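Gripper fault on the two-arm table: what we found

The two-arm table was out of use for part of July after the left gripper let go of its load several times without being told to. It is running again, with some limits on how it may be used. Several people have asked what happened, so this is the full account. The shorter version is in the fault log under entry 336.

The first drop was noticed during a long set of handovers, where one arm picks a small bottle out of the tray and passes it to the other. The left fingers opened a few millimetres while the arm was still moving. The bottle fell back into the tray and the right arm carried on with its half of the movement, closing on nothing. Fenna Jansen was at the keyboard and stopped the run. She restarted it, the next handovers went through cleanly, and the drop was put down to a poor grip.

That was a mistake, and it is the main thing we would do differently. There were more drops over the following days, each written up separately by whoever was on shift, and each explained in a different way. One note blamed the bottle caps. Another blamed the tray having been put back slightly out of place. The notes were only read side by side when the left gripper opened during a pause, with Fenna's hand near the tray. She was not hurt, but the table was switched off that afternoon.

Milan Wuyts went through the recorded runs. Out of 1,296 handovers he found 484 in which the left gripper's motor had reported a fault of some kind. In most of them the fault cleared by itself within a moment and the fingers stayed shut, so nothing was visible from the operator's seat. Our control software, Skollamus, was treating a brief fault as a lost connection. When the connection came back, it sent the gripper to its last saved position. If that position had been saved with the fingers open, they opened.

The fault itself came from the cable. It had been tied too tightly near the wrist joint, and at the far end of the arm's reach it pulled on the connector. We replaced the cable, left more slack in the loop and moved the tie further back. Nira, our logging tool, now shows motor faults on the operator's screen as they occur – before, they were written to a file that few of us opened.

Skollamus has also been changed. After any fault, both arms stop and hold where they are, and the grippers keep their present grip until the operator gives the word. Rurnance, who supply our spare cables, have sent a longer type that we will fit at the next service.
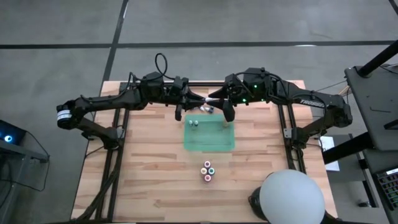
Since the repair we have been repeating the handovers at reduced speed, with small, light items only. There have been 2 motor faults so far, both on the left side, and both times the arms stopped as they should. We do not yet know why there were any at all with the new cable in place. Milan suspects the connector on the motor, which is the original one and may have been damaged by the pulling.

Until that is settled, these rules apply to everyone using the table:

Keep hands outside the table frame whenever the motors are powered, including during pauses.

Do not use glass or anything filled with liquid.

Check the cable loops on both arms before the first run of the day.

Log every drop under entry 336, even if the cause seems obvious.

Full speed stays locked for now. Milan will swap the connector once the part is in and then repeat the whole set of handovers before unlocking it. If you have bookings that depend on full speed, speak to Fenna, who is keeping the list.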